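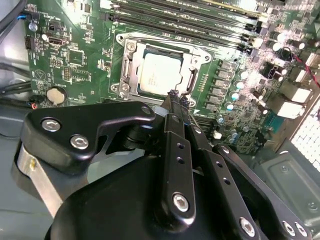 Clerkcombe wrote in after the last revision to say that the old recovery steps were dangerous as printed: "Step one told us to send the arm home. If the fingertips are hooked on the socket frame when you do that, it pulls the board up with it. Please put the release first." The order has been changed, and the steps below replace the old ones in full.

## Fault 94: Contact stop at the CPU socket

Fault 94 means the Dulden arm met more force than its limit allows while the gripper was inside a chassis. The arm stops and holds its position. The fingers keep whatever grip they had at the moment of the stop.

The fault is most often seen during load lever and retention frame work. On the Cindale cell it came up at cycle 1,442 of a lever-opening run, with one fingertip caught under the edge of the frame. The board was scrapped for bent socket pins.

**WARNING:** Holding torque stays on after a contact stop. Do not put a hand between the gripper and the chassis wall until the drive lamp is off.

**CAUTION:** Do not press HOME, RESUME or CLEAR while a fingertip is touching the board, the socket frame or the load lever.

### Before you start

- Switch off the PC under service and unplug it. Standby power can remain on a motherboard when the machine looks off.
- Put on a grounded wrist strap.
- Have a flashlight and a plastic spudger ready. Metal tools are not to be used near the socket.
- Two people are needed, one at the pendant and one at the chassis.

### Releasing the gripper

1. Press STOP on the pendant, even if the arm is already still. Keep the enable switch released.
2. Look at both fingertips from the side with the flashlight. The wrist camera view does not show how deep a tip has gone under an edge.
3. Check for wires caught by the linkage bars. Fan leads and front panel leads are the usual ones. Free them with the spudger.
4. On the pendant, open **Service > Gripper > Slow release**. Set the step size to the lowest value.
5. Have the second person keep the chassis from moving, with hands on the outer walls only.
6. Hold the enable switch and tap OPEN once. Wait for the reading to settle, then tap again. Continue until both tips are clear of the part.
7. If the force reading rises when you tap OPEN, stop tapping. The fingers are opening against something. Go to "If the gripper will not release."
8. Switch to **Tool jog** and back the gripper straight out along its own axis. Do not jog in base coordinates. The boards are seldom square to the base, and a base move will drag the tips sideways.
9. Once the whole gripper is above the chassis walls, press CLEAR, then HOME.

*Note:* Fault 94 will come back at once if CLEAR is pressed while the force reading is above zero. Let the reading settle and press it again.

### If the gripper will not release

1. Release the enable switch and turn off the drive at the cabinet. Wait for the drive lamp to go out.
2. Support the gripper by its housing. The wrist can sag a little when the drive goes off.
3. Loosen the hex bolt at the base of the caught finger's linkage bar. Do not take it out. A dropped bolt in a chassis means pulling the board.
4. Ease the fingertip back by hand, away from the socket.
5. Lift the wrist clear with the brake release, one person on the arm and one on the button.
6. Tighten the bolt and run the finger calibration before any further work.

### Checks before restarting

Inspect the ridges on both fingertips. A chipped or rounded tip slides under edges it should stop against, and must be replaced. Replace both tips together.

Check that the load lever moves freely and seats under its hook. If the processor may have shifted, take it out and look at the socket under magnification before power goes back on.

Re-teach the socket position. Cells using the Corrigan tray should check the tray clamps first, as a loose clamp gives a good position on the first unit and a bad one on the next.

Run the first cycle at reduced speed with a hand on STOP. If Fault 94 appears again at the same point, take the cell out of use and send the force log with your service request.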